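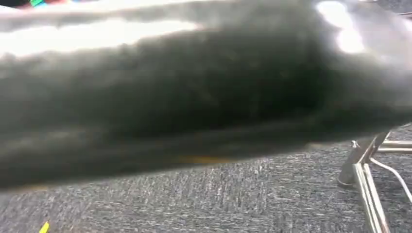
Speckled grey carpet, shiny metal legs, a white cable across the floor and something yellow to pick up.

Can it do the floor yet?

Monday, September 23, 2024

Several of you forwarded the Dovhaniuk brochure after the open morning in Drustovden and asked whether we should be getting excited. The brochure says their Iller arm is "ready for everyday tidying". I went along, I stood at the back, I asked my questions, and my answer for now is no. Possibly a slightly kinder no than the one I gave in March, when I wrote off the whole business in two paragraphs and got told off for it.

Start with the floor, since most of the tidying in any shared building ends up there. Pens roll under desks. Small coloured bits from whatever kit was open that afternoon get kicked towards the skirting. Chargers are left trailing between chair legs. A person with a bad back and a radio on can clear a room like that without thinking about it, and would be surprised to be told it was difficult. For a machine almost every part of it is difficult, and the brochure mentions none of them.

Take the cable. A cable on a carpet is usually plugged in to something at one end and often at both. The right thing to do with it might be to coil it, or to leave it alone, or to follow it back and find out whose laptop goes off if you pull. I asked the man from Dovhaniuk which of these the Iller would choose. He said cables were "outside the current object set". I wrote that down because I liked it so much. Most of what is on my own floor at home is outside the current object set.

Then there are shiny legs. Anyone who has tried to photograph a chrome chair knows what overhead lights do to it, with white streaks where you'd like there to be an edge. The arm works from what its cameras give it, and one of those cameras rides down at the wrist, very close to whatever it is reaching past. Get close enough and a thing stops having a shape at all and becomes a dark smudge with a bit of glare on top. We get round that by having hands that can feel. The Iller has some sense of how hard it is squeezing, I was told, and that's a start, but I would not want it feeling its way round the base of a glass table.

Carpet is the other one. Every demonstration I have sat through has been on a bench, with a plain surface and a gap round each item as if they had all been told to stand up straight. On carpet a pen sinks in a little. The fingers have to come down nearly flush, and if they come down too far they have hold of the carpet. I watched the Iller do the bench version and it did it well. I asked for the floor version and was told the base unit wasn't fitted for it that day.

Mostafa El Idrissi, who used to look after the cleaning contracts at Cludbridge and now advises people against signing new ones, came with me and was more generous. His view is that I keep judging these things against a good cleaner on a good day, when the real comparison is a room that doesn't get done at all. He has a point there. If a machine took 90 minutes overnight to move half the mess off a floor, and broke nothing, plenty of building managers would shrug and take it. Mostafa's old team had rooms that were seen to once a fortnight.

Where we fell out, on the train home, was over "broke nothing". Half the mess is fine if it is the dull half. If the machine leaves the cable and the little pieces and gets only the big obvious things, somebody still has to go in, still has to bend down, and has now got a robot to walk round as well. You have saved that person very little. You may have cost them some time, because they will need to check what it threw away. I put this to the man from Dovhaniuk too and he talked about confidence scores.

The price was not in the brochure. I got a figure of roughly 4000 pounds a month out of them for a single arm on a moving base, with support, minimum term to be discussed. I'll leave you to work out how many hours of a person that buys where you are. A person will also water the plants and tell you the tap is dripping.

I said I'd be kinder than last time, so let me be. The bench work was better than in March. It picked up a marker lying at an awkward angle, missed, and had another go without anyone touching a keyboard, and I had not seen that before outside a video. It was slow, but slow doesn't bother me much at night in an empty building. I also thought the people running it were straight about what it couldn't do once you got them away from the stand. One of the engineers told me she would not leave it alone in her own sitting room, and she said it quite cheerfully.

So if you are asked for a view at work, I would ask for three things in writing before anyone books a trial. Have it done on your floor, with the furniture left where it is. Leave the cables down, plugged in, and let them tell you what it will do about them. And ask how many times a person stepped in during the run, including the times they "just nudged it". That last number is the one I have never been given. I asked again on the day and was promised an email, and as I write no email has come.

On the shop floor the story may be different. Two readers at Cludbridge say a fixed arm has been loading trays there since the spring with few complaints, and I believe them. The trays are always the same trays. They arrive in the same spot, and someone has paid for a jig to make sure of it. My quarrel is with taking that result and printing it next to a picture of a family home.

A correction to the last issue: the workshop door code is still 2143 for the Tuesday group only, and the new one has gone to everybody else by post. Please stop ringing Mostafa about it.

If any of you has had a machine clear a real carpet, chair legs and all, write in and tell me how it went. I would like to come and watch. I'll bring my own pens to drop.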